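4.2 Speculation about appearance in celebrity coverage

The second part of the analysis looked at how entertainment sites write about changes in a performer's appearance. The corpus contains 395 articles taken from two sites, Drustside and Parkerent, both of which publish daily and rely heavily on agency photographs. Articles were kept if the headline or the first paragraph referred to the face, body, hair or skin of a named performer. Red carpet galleries with no running text were left out, as were reviews in which appearance came up only in connection with a role.

Each article was read by two coders, who marked every claim about a cosmetic procedure and recorded who was said to be making it. We used four source categories: the performer, a named practitioner, an unnamed insider, and the public. The last of these covers phrases such as "fans are asking" or "viewers noticed", whether or not a post or comment was quoted. Disagreements were settled by discussion, and the coding guide was revised once, in October, to separate practitioners who had treated the performer from those who had only looked at photographs.

The public was the most common source on both sites. On Drustside it usually appeared in the headline and again in the opening sentence, after which the writer moved to a practitioner's opinion. Parkerent tended to hold the practitioner back until the final paragraphs, often under a subheading of its own. In neither case was the practitioner likely to have met the performer. Only 13 articles quoted someone who claimed to have done so, and in those the wording was noticeably more guarded — "refreshed" and "rested" took the place of "filler" and "lift". 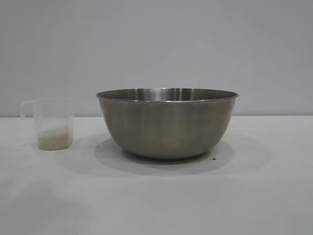 Verbs of looking did much of the work in the remaining articles. Performers were "spotted", "seen leaving" or "caught" near a clinic, and the location was then allowed to stand in for a claim that the writer did not make outright. We coded these as implied claims. They are difficult to correct, as there is no statement for a publicist to deny, and corrections in the corpus dealt almost entirely with dates and spelling.

Responses from performers were given little room. Where a denial was printed, it was generally taken from an older interview and placed after the speculation, sometimes with a comment that tastes change. Some three articles were built around a denial from the outset. All of them came from Parkerent and concerned the same television actor, so we are reluctant to treat them as a pattern.

These results differ in one respect from those reported for the Nigam corpus, where unnamed insiders were the leading source. That corpus was drawn from print weeklies, which had longer deadlines and a different relationship with agents. The online writers in our sample worked from photographs and comment threads, and an insider would have added a phone call to a piece meant to be posted within the hour. A comparison with the Zirnen archive, which holds both print and online versions of the same titles, would help to show how much of the difference comes down to format. Readers' own comments were not coded at this stage and are taken up in section 4.3.

Figure 2. A measuring cup of rice beside a steel mixing bowl.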